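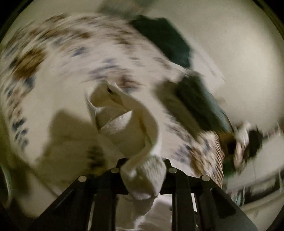 Fabric Swap, Fall Round: What You Need to Know

Thursday, September 5, 2024

OK quick one because the sign-up sheet is already half full and I still have bins in my car. Fall swap is on. Same hall on Foncombe Street, side door, doors at ten. Tables down by two, please, the dance class has the room after us and they were not thrilled in spring.

Numbers from last time, for those who asked. 287 pounds of fabric came in. 175 pounds went home with people. The rest went to the school costume closet and the animal shelter, minus one bag of something that smelled like a basement and went where it deserved to go.

How it works, for new folks. You bring clean fabric, a yard or more, folded, with a bit of masking tape on it saying what it is and how long. Drop at the check-in table. You get one ticket per piece. Tickets are spent on the floor, one for one. Leftover tickets carry over to the spring round, so don't toss them in the wash like I did.

What we want: cottons, linens, flannel, wool of any kind, denim, sheets and tablecloths and curtains in decent shape. Old bedsheets are great for muslins and backings. Curtain panels go in the first ten minutes every single time. Duvet covers count as two pieces, that's new.

What we don't want: foam, pillow stuffing, anything with pet hair worked into it, opened bags of fiberfill. Also scraps. I know. There's a scrap bin at the Belkadi shop year round, front counter, and they're happy to take them. Please use it so we're not sorting pieces the size of a playing card at eight in the morning.

Wash it first. Hot if it can take hot. Dry it all the way too, a damp piece in the middle of a bin will ruin its neighbors overnight, we lost a whole stack of quilting cotton that way two years ago. No dryer sheets please, two of our regulars get headaches.

If you don't know what the fiber is, write "mystery" on the tape and we'll do a burn test out back. Youssra Alaoui is running that again. She wants a metal bucket and some long tweezers if anyone has spare. Short version of what she looks for: cotton burns fast and smells like paper, leaves soft gray ash. Wool smells like burnt hair and puts itself out. Polyester melts and makes a hard bead. Blends do a bit of everything and are a pain. Don't do this in your kitchen over a paper towel. Sink, water, window open.

Prints. Got a long email about pattern direction so here goes. If you're cutting a big print, a tablecloth say, or a curtain with a repeat, measure the repeat before you plan anything. Lay it flat, find one bit you can recognize, measure to the next time it shows up. Add one full repeat per panel to whatever the pattern calls for. People skip this and then the back of the jacket has a flower upside down. And check for one way prints!! Some look like they go both ways until it's on you.

Creases in old linens, second most asked. Spray with plain water, roll up in a towel, leave an hour, iron while still damp on the wrong side. The yellow line along a fold that's been in a closet for years is a different thing, thats a stain more than a crease. Overnight soak in oxygen bleach and warm water gets most of them. Not on silk or wool.

Mending table is back too. We have three machines and need one more, any working straight stitch is fine. Bring your own thread if you're picky about color. Zippers only before noon, they take forever and the line gets ugly. We are not hemming jeans while you wait unless you pin them at home first.

Money stuff, fast. The hall went up to $120 for the day. Jar at the door, give what you want. We have enough in the kitty for this one but spring is not covered. Baseck Hardware is lending the folding tables again so go buy a lightbulb from them or something.

Parking: not the church lot. Street or the lot behind Wetlow Bakery, free on weekends. Unload at the side door and then move your car, don't leave it there with the flashers on.

Helpers needed for setup at eight, and for the end sort, which is the bad one. If you do the end sort you get first pick of whatever's left, plus pizza. Reply to this email with SORT in the subject line so I can find it. My inbox is at 1387 unread and I'm not proud.

Last thing, somebody left a pair of left handed shears at the spring round, orange handles, nice ones. Been in my drawer since. Tell me what's engraved on the blade and they're yours.

Next issue will have the thread chart I promised in August and the piece on storing wool without moths. Ran out of time.

Comments (4)

Dot H.
Are upholstery samples ok? I have the big kind, bound in a book, maybe 18 inches square.

Marisol
Yes to the repeat thing. Cut a whole skirt out of my aunt's curtains and the birds are all flying into the floor. Still wear it.

kp_sews
I can bring a machine, old Kenmore, straight stitch only, weighs as much as a dog. Is there an outlet near the mending table or should I bring a cord?

Youssra Alaoui
Bring a cord, the one by the window is dead. And Dot, take them out of the book first and yes, I'll count them as half a ticket each.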